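Breaker trips when the toaster and kettle run together

Posted in: Home electrical, kitchens
2019-09-03

The kitchen in our rental in Stenosham has one 15 amp circuit for all the counter outlets. The toaster runs fine alone. The kettle runs fine alone. With both on, the breaker goes after 3 to 4 minutes. It is a Hagedorn panel, original to the building as far as I can tell. The breaker resets normally and the outlet plates don't feel warm. Is the breaker worn out, or is this expected? The landlord says he can swap it for a 20 amp one in October.
Heike Weidemann

Hartmut Reuter
Expected. Add up the nameplate ratings. A two-slot toaster is commonly 800 to 900 watts and a kettle 1500. At 120 volts the pair draws close to 20 amps on a 15 amp circuit. A thermal-magnetic breaker tolerates a moderate overload for a short time and then opens - the delay you see is the bimetal strip heating up.
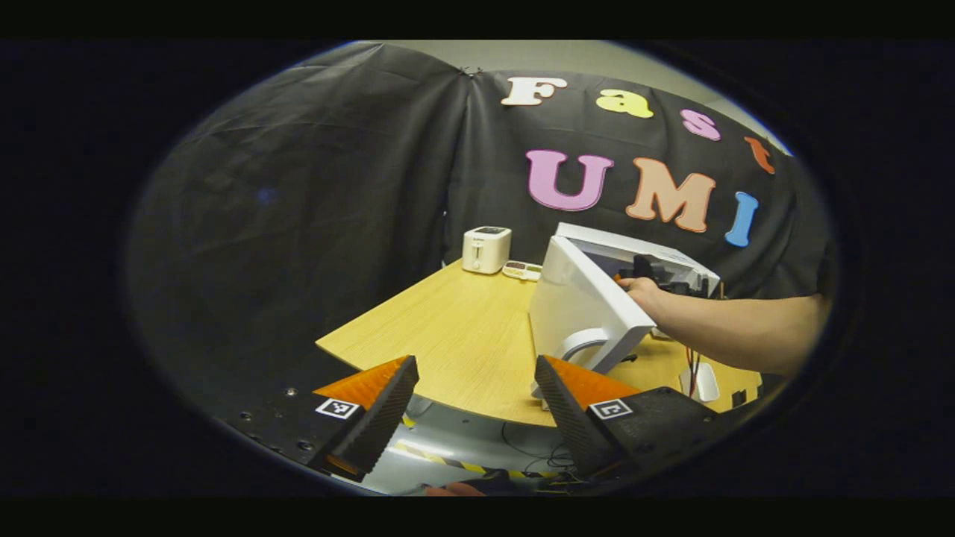 Can the 15 amp breaker just be replaced with a 20?
Only if every piece of wire on that circuit is 12 gauge copper. Older kitchens were often wired in 14 gauge, and 14 gauge is limited to 15 amps. Put a 20 on it and the wire can overheat inside the wall before the breaker reacts. Have an electrician check the whole run, including any junction boxes, before October.

The better repair is a second circuit for the counter. Until then, run one heating appliance at a time.

trivgate54
Had the same thing in Flultgate. Moved the kettle to an outlet on another breaker, no trips now. Don't use a thin extension cord for this.

Heike Weidemann
Thanks both. Kettle label says 1500 W, toaster 850 W. I've asked the landlord what gauge the wire is - no reply yet.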